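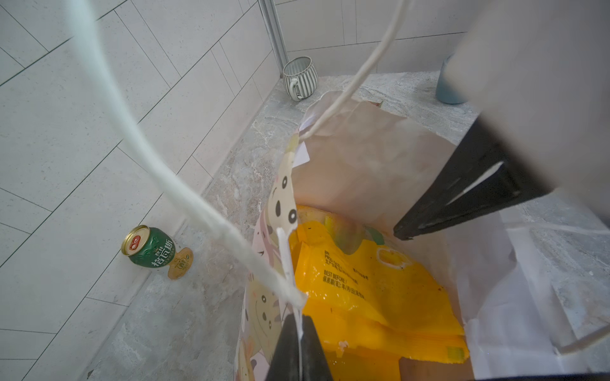 Figure 4-1. Bag mouth seen from the wrist camera, fingers spread at the opening.

4. Packing and unpacking a paper bag

4.1 Scope

This section covers set-up of the bag chore on the Femirik two-arm bench. It applies to paper carrier bags with cord or rope handles, holding light packaged food. Glass, eggs and open containers are outside the scope of this release.

The bag chore is supervised. An operator must stay within reach of the stop button for the whole run. Bag work is rated Level 2 on the Masanja chore scale: the machine may complete the task, and a person is expected to step in when it does not. Wiping a flat counter is Level 3. No household chore in this manual is rated Level 4 (unattended).

4.2 Before you start

1. Clear crumbs and grit from the work surface. Small debris under the bag changes how it slides when a finger pushes on the wall.
2. Open the bag fully by hand. The arms can hold a bag open but cannot reliably unfold one that has been stored flat.
3. Raise the handles so that they do not lie across the opening.
4. Place cans and mugs where the wrist can pass over the bag without touching them.
5. Set the grip force to 6 N. Higher values tear thin paper.
6. Load the bag profile (menu item 3310) on both arms.

CAUTION: Do not set the payload above 700 g. The bench has no means of supporting the bottom of a bag during a lift, and handles may pull out.

NOTE: Printed patterns on the bag do not need to be covered. Glossy wrappers may cause false edges under direct light. Turn down overhead lighting if the edge overlay flickers.

4.3 Running the chore

1. Select the lead arm. The lead arm handles the item and the support arm steadies the bag.
2. Jog the lead arm until its fingers are over the opening, then check the wrist view. The rim and the item should both be visible.
3. Press Teach Rim and wait for the tone.
4. Press Start. The first pass runs at 20 percent speed.
5. Watch the handles during the first pass. If a finger goes through a handle loop, press Hold and free the loop by hand.
6. If the pass ends without a fault, raise the speed one step at a time. 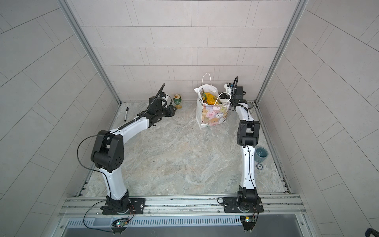

Figure 4-2. Both arms on the front rail, with the bag near the rear wall.

4.4 Arm clearance

The arms share the rear of the work surface, and their reach overlaps there. The controller checks arm against arm. It does not check the cable sleeves, which stand out from the links and can catch on a rope handle. Leave a hand's width between the bag and each wrist at the start position.

Tissue paper at the top of a bag is read as part of the contents. Remove it, or tell the controller to ignore it under Bag > Soft Fill. With Soft Fill on, the arm closes more slowly and the chore takes longer.

4.5 Known limits

– Crumpled plastic packages have no fixed shape. The grasp planner picks a fold and may lose it during the lift. Two retries are allowed before a fault is raised.
– Items wedged against the bag wall are often pulled out together with the wall. Use the support arm.
– Cord handles that fall back over the opening during a run are not detected.
– Emptying a bag is more dependable than filling one. Jotemside kitchen users should keep filling disabled until the June update is installed.

4.6 Faults

B1 Rim not found. Reopen the bag and repeat Teach Rim.
B2 Grasp lost. Remove the dropped item and restart.
B3 Wall contact too high. Check the grip force, then inspect the paper for tears.

Brikemness Bench Manual, revised 8 Jan 2018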